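How I Get a Bedroom Ready for Guests (Without Losing a Whole Weekend)

My sister-in-law Noémi stays with us every December, and for years I got her room ready in a mad dash with the vacuum in one hand and a stack of towels under my chin. Now I have a system! It takes me most of a Friday morning, coffee breaks included, and I'm going to walk you through it in the order I do it, because the order is where I used to go wrong.

What you need

A set of clean sheets, a duvet cover, two microfiber cloths, a flat mop, a vacuum with a soft floor head, a lint roller, and a basket for all the stuff that doesn't belong in there. I use a squirt of plain dish soap in a bucket of warm water for the floor. If your boards have an oil finish, check what the maker says first.

Step 1: Empty out the junk

Walk in with the basket and grab everything that lives somewhere else. Don't sort it yet! I used to stop and put each thing away and I'd end up in the kitchen reading old recipe cards. The basket goes in the hall and stays there until the room is finished. Open the window now too, even if it's cold out. Ten minutes is plenty in winter.

Step 2: Strip the bed and let it breathe

Pull everything off, down to the mattress, and start the wash right away so it's going while you work. I leave the mattress bare for as long as I can and give it a slow pass with the upholstery nozzle, especially along the seams. Turn it head to foot if it's the kind you can turn (mine weighs a ton, so I wait until somebody else is home).

Step 3: Dust from the top down

Curtain rod, lamp, top of the door, then the furniture, then the baseboards. A damp cloth beats a dry one every time. Get the nightstand drawers as well - guests do open them, and mine once held three dead batteries and a cough drop.
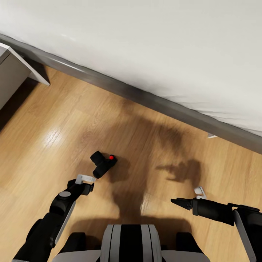 Making the bed comes before the floor in my house, and I know people argue about this. Shaking out a duvet sends fluff everywhere, so I'd much sooner have it land on boards I haven't mopped yet. I do the fitted sheet, then the duvet, and I like plain white for a guest bed. Look at how the white hangs down to the dark gray base there, with the wood floor right up against it. White is easy to match when one piece wears out, and you can wash it hot without worrying. For the duvet cover I use the inside-out trick: turn the cover inside out, reach in and grab the two far corners, pinch the duvet corners through the fabric, and flip the whole thing over itself. Shake hard. Swear a little if needed.

Step 4: The floor

Vacuum first, slowly, in the direction the planks run. Then get down on your knees and check along the bottom edge of the bed. Socks, pens, hair ties, they all end up there, and a flat mop will just push them farther in.

For mopping, wring the pad until it's barely damp. Start at the far wall and back your way toward the door. If you see streaks once it dries, you used too much soap, so go over it again with plain water. I wait half an hour before I bring anything back in.

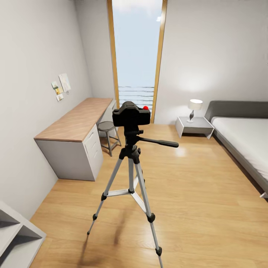
Camera and tripod on the bedroom floor.

Step 5: The little extras

This is my favorite part. My friend Piroska used to run a small guesthouse, and she swears by three things: a carafe of water, a spare blanket, and somewhere to put a suitcase that isn't the bed. I'd add a power strip within reach of the pillow and the wifi password written on a card in big letters. Skip the scented candles. Noémi gets headaches from them and was too polite to tell me for two whole visits.

Leave some empty hangers and one empty drawer. Towels go folded on the end of the bed so there's no question whose they are.

Step 6: Go lie down

Lie on the bed for five minutes with the light off. Is the streetlight in your eyes? Does something tick? Can you find the lamp switch without getting up? I moved our lamp to the other side after doing this.

Then go deal with the basket in the hall. Mine is usually still there on Saturday.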